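Progress note for Werkine, 9/3/23
Household chores project, Bimura workshop

Hi all, a quick one this time, but I'm in a good mood so bear with me!

You asked back in May whether a machine can do kitchen chores yet. My answer then was a grumpy no. My answer now is "some of them, slowly, if you don't move anything." The money you put in went mostly on bench time and replacement fingertips (we go through those faster than I budgeted, sorry, the claim is $199 and it's attached).

Wiping is fine. Stacking cups is fine. Lids and small containers are what eat my days, and I've spent most of the summer on them. A person opens a lid while thinking about lunch – for us it's a whole program, with 2 hands that have to agree on who holds and who pulls.

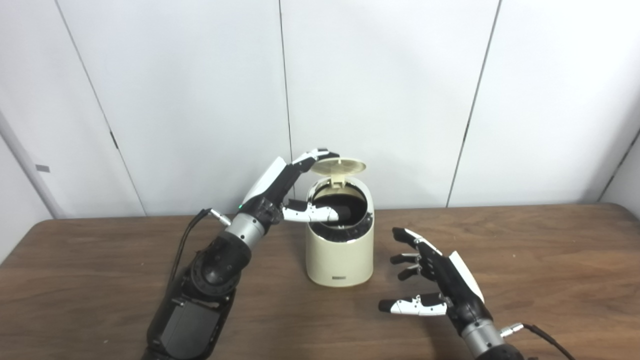
We've logged 200 tries at lids since the last note and I'd like to get to 2,000 before I promise you anything. The Prulik people want a visit, and so does the Beltrán shop, who'd mainly like help with shelf work. I'd say yes to both, but after the fingertips arrive. Can you let me know if the travel line can cover it?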